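Write the limits down before the arm moves

Fourth time this year I've been handed a robot cell with no written rules and told it's "basically done." Basically done how? By who's count?

So. An opinion, typed fast, on a Friday, before the coffee wears off.

Every pick-and-place cell should have a one-page layout rule, signed, before anybody writes a line of motion code. One page. Where the trays may sit. Where the arm base sits. What counts as the work area and what is off limits. Which trays are special and how you mark them. If it doesn't fit on a page the cell is too complicated for the people running it.

I know the pushback. Venkatesh Chettiar gave it to me in March, standing up, with his coat on. His view: rules written early are guesses, and a guess on paper gets defended long after it should have been dropped. Fair. He's seen it happen. At Brustora they had a tray spacing number that had come from an old bench, and it lived through two new arms and a new gripper. People worked around it. Then they trained new people to work around it.

But the answer to a stale rule is a date on the rule and a name next to it. Throwing out the page just moves the guess into somebody's head, and that somebody takes a job at Skurnus and there goes your standard.

What I'd put on the page, in the order I'd fight for it:

Edges first. The work area has to be something you can see from the door. Tape, a mat, paint, don't care. Parts stay inside it. Coordinates in a config file are not an edge -- no operator ever tripped over a config file.

Then color. Pick one color for trays that get different treatment and write down what it means. One meaning! Kandasamy had red for rejects on one line and red for "finished, take away" on the next one over. Same shift, same people. Babita Singhal pulled the logs for me: 2577 cycles, 61 stops for a tray in the wrong place or the wrong way round. She puts most of them on the color mixup, and I beleive her.

Then angles. Do trays have to be square to anything? Say so either way. If the system is supposed to cope with a crooked tray then test it crooked, and say how crooked. Most acceptance tests I get to read have everything lined up like a showroom. Passes beautifully. Means very little.

Last, the simulator. This is where I get annoyed. Teams treat the sim layout as a sketch, so the rules don't apply there, and then the sketch becomes the real bench because everyone's used to it. Same page for both, please. If a layout breaks the rule in simulation it breaks the rule.

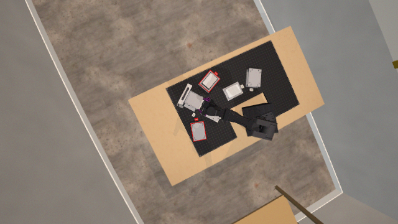

Vol. 7, No. 5

A simulated layout I can mostly live with. Parts and trays all on the black mat, bare wood left bare, so the edge rule is met and you can check it at a glance. Trays at different angles, good, closer to real life. Red rims on two of the trays and plain on the others. Fine -- now where is it written what red means? And the arm's base sits half on the mat and half on the wood. Allowed? Maybe it should be. Put it on the page.

Prurkby does this already, more or less. Their page is ugly and it's taped up crooked and there are pen corrections all over it. People read it though. When a tray moves, somebody initials the change, and the sim file gets changed the same day or the run doesn't start.

Venkatesh still thinks I'm fussing. He has agreed to try it on one cell, with an expiry date on every line, which was his idea and a better one than mine. I'll report back once he's had a couple months of it and has had time to get properly irritated.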